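The Founder's Chair

My grandfather Drison was the founder of Trotdale, if you believed the brass plate, and he had paid for the brass plate. Before that he had been a clerk in Ranum who considered clerking beneath him. His mother had once been told by a peddler that the family descended from river lords. The peddler was trying to sell her a kettle at the time, and she bought two.

On the strength of this, Drison refused to carry anything in public. He quit the grain office at the age of 32, when they asked him to move a sack, and went into trade, where he understood that other people moved the sacks. He bought salt upriver and sold it downriver. He did it badly for 15 years and then, through a flood that ruined every careful man in the district, very well.
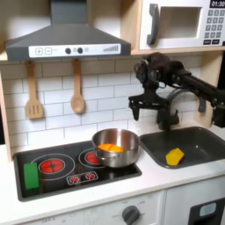 It was the flood money that built the first houses at Trotdale. He put up a row of them on the high side of the road, all facing his own porch, so that the tenants could see him sitting. He had a chair made for it. The arms were carved with what the carpenter, a gloomy fellow called Sydorenko, had been told were pikes. They looked like loaves. Drison received petitions in that chair every morning, most of them about the drains.

He married late, to a schoolteacher. She had read the old parish rolls for her own amusement and knew perfectly well that the river lords had died out childless, one of them by falling off a mule. She kept this to herself for 30 years. My aunt says it was the only thing holding the marriage together, the pleasure my grandmother took in not mentioning it.

Then Hammad Bajwa came to write the history of the town. He was a thin, polite man with two pens, and he asked for dates. Drison gave him pikes. Bajwa asked for the name of the first lord, and Drison gave him one, and the next day gave him another. By the end of the week there were nine lords, and a tenth who had been a bishop.

"And your mother's kettles?" Bajwa asked, looking at his notes.

"What kettles?" said my grandfather.

From the kitchen came a noise my grandmother later described as a cough.

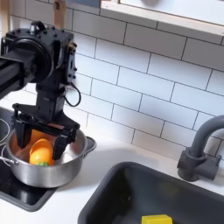 A pot on the cooktop.

The book ran to a single printing. Bajwa gave the river lords one paragraph, which began "It was held by some," and he gave the salt trade forty pages with tables. Drison had the paragraph read aloud to him on the porch and declared it a fair account. He never opened the rest. He ordered copies for all the tenants and added the cost to their rent, which produced a fresh round of petitions.

I have the chair now. The left pike came off in the move and my son glued it back upside down. I sit in it to pay bills – it is terrible for the back – and one of the kettles is on the shelf behind me with the good scissors in it. My aunt wants the other one. She says it belongs with the senior branch of the family.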